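Home | Diary | Notes | Photos | Contact

Mar 22, 2026

Today I drove the robot for the whole morning, and in the evening my shoulders feel like two bricks. Ottmar wants 1,998 good examples before June. We have 572. I wrote both numbers on the whiteboard and then I was sorry, for now everybody looks at them when they drink coffee.

The task this week is tidying a table. Each example begins with the things put in new places, then I take the controls and try to move my arms in the same calm way each time. It is harder than it sounds. If I am impatient, the hands are impatient too, and the model will learn my bad mood together with the grasp.

Ottmar Sauerland says I should not delete the examples in which I miss once and then try again. In my old job at Starnis we threw away everything that was not clean. Here he keeps them, with a mark in the log, so the model can see how a person corrects herself. I think he is right, but my pride does not like it.

I made 20 examples before lunch. The sock is the easiest, it forgives everything. The laptop I leave for the end, because I am still afraid for it. The beads are the worst. They roll under the fingers, and when I close the thumb too early I push the whole bracelet away from me. My small discovery: come down slowly from the left, bring the thumb low beside the beads, and wait one breath before closing.

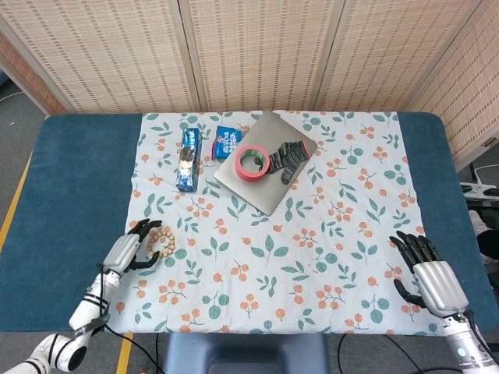 Afternoon

Only paperwork. I wrote labels for the morning examples and found that I had called the same thing "packet" in one place and "wrapper" in another – so I went back and corrected all of them. Tomorrow I will ask if we can change the tablecloth. I like the little leaves, but the model should not believe that every table has them.

Comments (3)

Sæther: Same trouble with my necklace task. Do you lift the beads or drag them first?

Tươi Tôn: I lift. Dragging moved the cloth and I had to begin again.

Batstead_reader: Please write more about the labels, we are fighting over ours too.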